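机器人软件实践 第4讲 讲义（感知—规划—控制 串起来）

上次讲到标定，没讲完的部分自己看代码里的注释。这次直接进抓取放置的整条链路。时间紧，写得比较碎，有错课上说。

0. 先把环境拉起来
代码仓库 Grekwood，分支用 lecture4，别用 main，main 上的夹爪接口还是旧的。
感知节点叫 Linari，规划节点叫 Alix，任务层的状态机叫 Park。三个进程分开起，先 Linari，再 Alix，最后 Park。顺序反了 Park 会一直等，日志里没有报错，就是不动。
默认端口 947。被占了自己改配置，三个地方都要改（上学期一半的提问都是只改了一个）。
控制循环 100 Hz，感知 30 Hz。两边频率不一样，后面会反复说到这个。

1. 感知：从像素到位姿
输入：固定相机的 RGB。没有深度也能做，前提是物体都在桌面这个平面上。
步骤：
去畸变 → 转 HSV → 按颜色阈值分割 → 连通域 → 取轮廓 → 用桌面单应矩阵投回基座坐标系
几个坑：
红色在 HSV 里跨 0 度，要写两段区间再取并集。每年都有人只写一段，然后说红色识别时有时无。
蓝色不要只看 H。同一种“蓝”，顶面和侧面的 V 差很多，阈值卡得太窄，一个方块会被切成两三块。先放宽，再做形态学闭运算。
同色的两个物体挨得近，闭运算核开太大会粘在一起。核的大小和最小间距要一起考虑，不能随便抄一个数。
单应只对桌面上的点成立。方块顶面高出桌面，直接拿整块轮廓的质心去投影，结果会往远离相机的方向偏。方块越大偏得越多。正确做法：用底边的角点，或者已知高度时换一个平行平面的单应。作业里这条占分。
朝向：方块有四重对称，yaw 只需要取 0 到 90 度之间。别把 91 度和 1 度当成两个不同的目标，否则规划器会让手腕白转一圈。

尺寸也要输出。Linari 的消息里有 size 字段，很多人留空，结果 Alix 按默认开口去夹，大块直接撞上去。

2. 坐标系
复习一遍，下面四个帧必须背下来：
base 基座
tool 夹爪指尖中点
cam 相机光心
table 桌面，z 朝上
变换的写法统一用 T_base_cam 这种，读作“cam 在 base 下的位姿”。连乘的时候中间下标要对得上，对不上就是写反了。不要用 T1 T2 T3，调到半夜自己都不认得。
时间戳：查变换要用图像的时间戳，不能用 now()。手臂在动的时候差一帧也看得出来。相机固定、物体静止的时候影响小，所以有人写错了一直没发现，换成腕部相机马上暴露。

3. 规划
Alix 里默认是 RRT-Connect 加一次捷径平滑。碰撞模型：桌面一个 box，篮子另外建。
篮子怎么建，重点：
不能用一个实心 box。实心的话夹爪永远进不去，规划器直接返回无解。
用四面薄墙加一个底。墙要比量出来的厚一点，留余量，编织的东西边沿不规整。
圆角不用管，按直角建，偏保守。
篮子斜着放也没关系，给它一个 yaw 就行，但墙的位姿要跟着父帧一起转，别一面一面手填。
手臂上的线缆一般不在 URDF 里。规划器不知道有线，所以经过篮沿上方的路径要额外抬高，配置项 rim_clearance。这个值调太小，仿真里一切正常，真机会刮到。

进篮和出篮都走直线段（笛卡尔插值），中间的转移段才交给采样规划。直线段要检查 IK 连续性，相邻两点关节跳变超过阈值就丢掉重来。

4. 任务层
Park 的状态：
HOME → DETECT → SELECT → PREGRASP → GRASP → LIFT → TRANSFER → LOWER → RELEASE → RETREAT → 回到 DETECT
SELECT 的策略先用最简单的：离其他物体最远的先拿。理由是挨着的两个，手指下去可能没地方。拿走一个再重新检测，不要一次检测完就把整个队列跑到底。
抓取方向：对每个方块有两组候选（夹哪一对侧面），分别算手指两侧的空隙，取大的。空隙都不够就跳过，别硬来。
遮挡：夹爪在篮子里的时候，篮内的识别结果一律不信。Park 里有个 mask，按 tool 的位置屏蔽一块区域，记得打开。深色夹爪加深色篮底，分割基本分不出边界，不要指望靠调阈值解决。
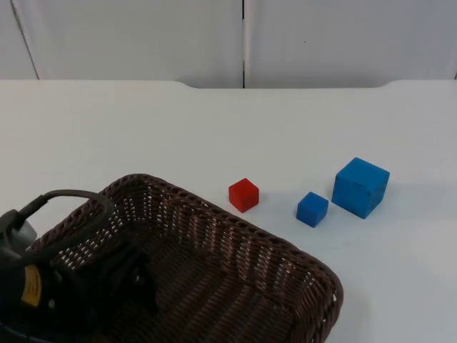
图1 桌面工况：一红两蓝三个方块，编织篮，夹爪伸在篮内

对着图1想一下：
两个蓝色方块之间的缝很窄，SELECT 会先选谁？候选抓取方向各剩哪些？
红块紧靠篮子外沿，PREGRASP 的高度和 rim_clearance 谁先起作用？
大蓝块的质心偏差比小蓝块大多少，用第1节的式子估，不需要精确数字，写推导。

5. 控制
100 Hz 的循环里不要做任何图像处理，也不要写磁盘。感知结果放进一个带时间戳的缓冲，控制侧只读最新一条，过期就保持上一目标并减速。
夹爪用力控收口，不要用位置收口。位置收口遇到尺寸估错就是两种结果：夹不住，或者电流报警。
判断有没有夹到：看收口后的开度，和 size 字段比。开度接近零就是空夹，回 DETECT，重试上限 4 次，超过了进 ERROR 等人处理。

6. 作业
a) 把 Linari 的红蓝分割补全，输出位姿和 size。
b) 篮子碰撞模型，写成带 yaw 参数的函数。
c) Park 里加上重试计数和遮挡 mask。
d) 图1下面三个问题，文字回答，一页以内。
提交方式跟上次一样，打包 Grekwood 目录，build 文件夹删掉在交。日志要附，没有日志的不看。
十月底前交。真机时段另外排，仿真没跑通的先不要约。

勘误：上一讲讲义里手眼标定那个式子，右边的 X 和 B 顺序写反了，应为 AX = XB，已经改过来，重新下载既可。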